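Trindale Furniture Refresh: Frequently Asked Questions

Welcome! If you've found this page, chances are you have a dresser, a nightstand or an old blanket chest that you can't quite bring yourself to part with, and you're wondering whether we can help. Most likely we can. We've gathered up the things people ask us most at the Foley Street shop, and if yours isn't among them, please do call or stop in, we love to talk about furniture (sometimes a little too much).

What kinds of pieces do you take in?

Mostly bedroom and dining room pieces made of solid wood or good veneer: dressers, chests, side tables, bookcases, small desks, headboards. We don't do upholstery, and we don't do outdoor furniture, although we've been talked into a porch bench once or twice. If you aren't sure what your piece is made of, pull out a drawer and look at the back edge of it, or send us a picture of that edge and we'll tell you what we think.

How do I get a price?

Send us two or three photos and the rough size, and we'll write back with a range. A small nightstand with a simple sand and oil starts at $62, and a full dresser starts at $200. The final price comes once we've had the piece in front of us in good light, because old finish hides all sorts of things. We'll always call you before doing anything beyond the range we gave you, and if you'd like to take the piece home at that point, that's perfectly fine and there's no charge.

Do you pick up and deliver?

We do, anywhere within 30 miles of the shop. Please empty the drawers first, including that one at the bottom that everybody forgets! If you have stairs, a narrow hallway or a dog who loves company, let us know when you book and we'll plan for it.

How long will I be without my dresser?

Plan on three weeks for most pieces and four for anything that needs repairs to the runners or the feet. December is always busy, with everyone wanting the guest room ready for family, so if you have a holiday visit in mind it's wise to get on the calendar well ahead.

Can you keep the wood light? I don't want it to turn orange.

This is probably our most common question of all, and we understand it completely. Many oil-based finishes warm up the color of pale wood and keep on warming it over the years. For a light look we use a clear water-based finish called Zastell Matte, which changes the color very little and dries to a soft surface you can wipe down. We'll make you a sample on the underside of a drawer if you want to see it before you decide. Sunlight will still change the wood over time, so move your lamps and trays around now and then to let it age evenly.

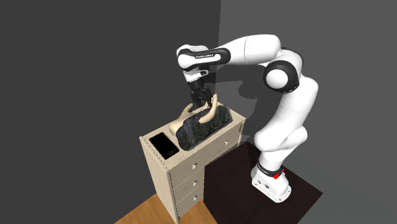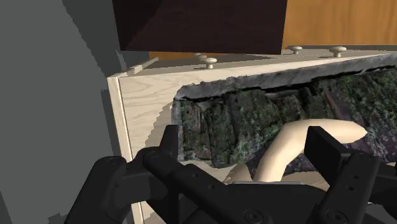

Light wood in both pictures, with a dresser in the first.

My drawers stick. Does refinishing fix that?

Not by itself, but we check every drawer while the piece is with us and a little wax on the runners is included. Sticking is often worst in humid weather, so if yours only misbehaves in summer, try rubbing a plain white candle along the runners before you spend any money. If a runner is worn down or split, replacing it is $54 a drawer.

Can I set plants on a finished top?

You can, with a proper waterproof saucer and a cork or felt pad under the saucer. Clay pots in particular let moisture through the bottom, and a ring can form underneath before you've noticed a thing. Lift the pot when you water and feel the wood with your hand. If you do get a pale ring, leave it alone for a few days to dry out, and then give us a call if it's still there.

What should I clean it with?

A soft cloth, slightly damp, followed by a dry one. Skip the spray polishes, please, especially the ones with silicone, which make any future refinishing a real headache. For sticky fingerprints, a drop of dish soap in a bowl of warm water does nicely.

Will you paint a piece for me?

Yes, and happily. We use Avatico cabinet paint in any color you like. We may gently ask whether you're sure if the wood underneath is especially pretty, but it's your dresser, and once you've said yes we won't bring it up again.

Prices on this page were last updated Aug 11, 2023.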